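Handheld gripper loses tracking when I tilt it, and jaws creep off the bottle
Asked by tirnham_bench, Wed 20 September

We run a pair of Voyle handheld grippers at a table. The right one drops tracking whenever I roll it inward, and after 40 cycles the jaws no longer close evenly. The left one is fine. I have re-zeroed it 2 times. What should I check first?

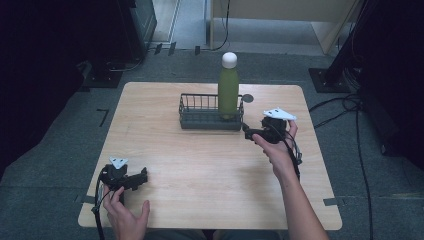

Tracking is the bigger problem for me. The dropouts last a second or so and then the pose jumps. Both grippers have the white triangular plate with black dots on top, and the cable loops down beside my hand on the right one. Firmware is the same on both.

Answer from Borghild Ljungberg (accepted)

Check the plate screws before you touch the software. If the plate rocks at all, redo the marker calibration after tightening. Then give the cable more slack at the wrist and tape it to your forearm.

For the jaws, power down, take off the finger blocks, clean the faces and refit them. Do both sides in the same session. Close on something round and look at the contact from the gripper camera.
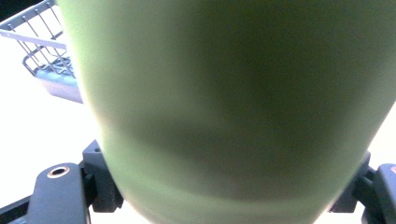

Inner blocks against both sides of a green cylinder, gripper camera view.

Re-zero last, with the jaws empty.

Answer from ullaso8

had this in November, was the cable. swapped it, no more jumps

Answer from m_clevico

Did you try restarting the tracker? Ours needs it every 6 hours or so.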